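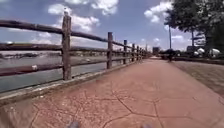

The water side path at Wirkimcombe, fence on the left.

From: Kai-wen Kong
To: Wirkimcombe paths list
Date: 2 Jun 2019
Subject: Re: Stamped concrete for the Sosbridge stretch?

Pei-shan Chang wrote:
> Has everyone seen how well the pink path looks by the water? I'd like
> us to ask for the same on the Sosbridge side. It looks like real
> flagstone, it's wide enough for two strollers, and the rail fence
> gives it a country feel. Selvanayagam quoted $51 a foot for the
> paving with the fence included, and they say it needs no upkeep.

I've seen it, and I'm not sold.

First, the flagstone. From a bench it may pass. Walk on it and you're looking at reddish-pink concrete with crack-like lines pressed into it, and the shapes are a lot bigger than any stone I'd want to lift. My other worry is what happens when it gets a real crack. How will anyone spot it among the fake ones? I asked Selvanayagam that in an email and got a brochure back.

Second, the color. Look at the right side of the path in the picture, next to the grass and bare earth. It's paler than the side by the fence. Could be the light. Could be fading. Before we sign up for 40 yards of it I would like somebody to go at a different time of day and check.

"No upkeep" I just don't believe. My driveway is stamped and I've resealed it twice.

The fence I do like. Three rough rails, dark brown, sturdy posts, and it suits the place. But it's timber and it's weathered, and the bottom rail runs right above the water. There's a worn patch on that one already, down at the near end. Is replacing rails in the $51 or not? Pei-shan, can you get that in writing?

The low curb is a good idea and I'd keep it whatever we pave with.

Kohei Noguchi had a price for plain brushed concrete last year. Kohei, do you still have it? I'd want to see both numbers side by side before this goes any further.

Kai-wen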